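L'eau de juin

Il fallait rendre les clés à dix-sept heures. Biljana avait dit dix-sept, l'agence avait dit dix-sept, le papier scotché sur la porte aussi. Il était trois heures et quart.
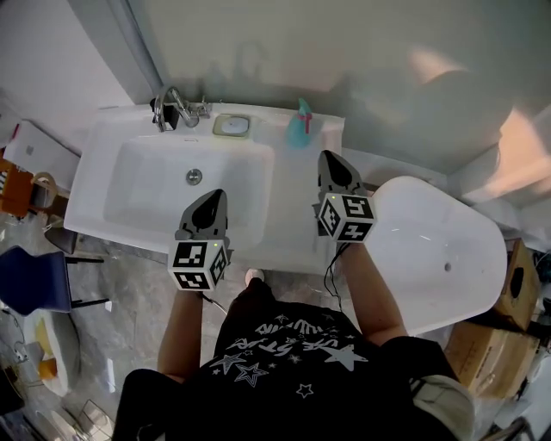
La salle de bains en dernier, toujours. Sa mère faisait comme ça. On commence par les chambres, on finit par l'eau. Ghassan avait fait les chambres. La cuisine, à peu près. Restait le lavabo, la baignoire, les cartons, et cette odeur de peinture qui ne partait pas, fenêtre ouverte ou pas.

Le téléphone. Biljana Popescu, évidemment.

– Tu en es où ?
– Au lavabo.
– Encore ?
– Encore.

Elle soupira. Derrière elle, des voitures, un klaxon, le camion de chez Trestico sans doute, qu'elle avait loué trop petit pour ne pas payer les deux cents de plus. 700 euros de caution. Elle y pensait tout le temps, à cette caution. Lui aussi, un peu. Moins.

– Ils regardent le calcaire, dit-elle. Mujić l'a dit. Chez lui ils ont retenu la moitié pour du calcaire.
– Mujić fume dans son bain.
– Ghassan.
– Je frotte, je frotte.

Il ne frottait pas. Il regardait la bonde. Une petite chose ronde, chromée, idiote. Quatre ans à se brosser les dents au dessus de ça. Samira qui crachait à côté en riant, les matins d'hiver, le radiateur qui claquait. Sa bague tombée là dedans, un soir, et lui à genoux avec une clé à molette jusqu'à minuit. Retrouvée. Perdue encore après, ailleurs, à Rinditz, dans un lac. On ne démonte pas un lac.

Allez. Le vaporisateur. Deux coups, trois. Ça piquait les yeux. Il passa l'éponge sur le porte-savon, tout autour, puis dedans, puis encore autour parce que ça faisait une trace. Le robinet. Derrière le robinet, surtout, là où personne va jamais.

– Tu es toujours là ? fit Biljana.
– Oui.
– Tu as fermé les cartons ?
– Presque.
– Il y a quoi dedans ?

Bonne question. Des serviettes. Une boîte de vis. Les lettres d'Ostum, peut-être, celles qu'il n'avait pas relues. Il avait jeté tout ça en vrac la nuit d'avant, vite, sans lumière, comme un voleur chez lui.

– Des serviettes, dit-il.

Elle attendit un peu. Elle savait attendre, Biljana, c'était son métier ou presque, elle avait élevé trois frères.

– Laisse le reste, dit-elle. Je monte. On le fera à deux.
– Et le camion ?
– En double file. Tant pis.

Il raccrocha, posa l'éponge. Dans l'escalier, déja, la porte du bas. Puis ses pas, un étage, deux étages. Il s'assit sur le bord de la baignoire et pour la première fois de la journée il ne regarda pas l'heure.

Elle entra sans frapper, les manches déjà retroussées.

– Donne, dit-elle.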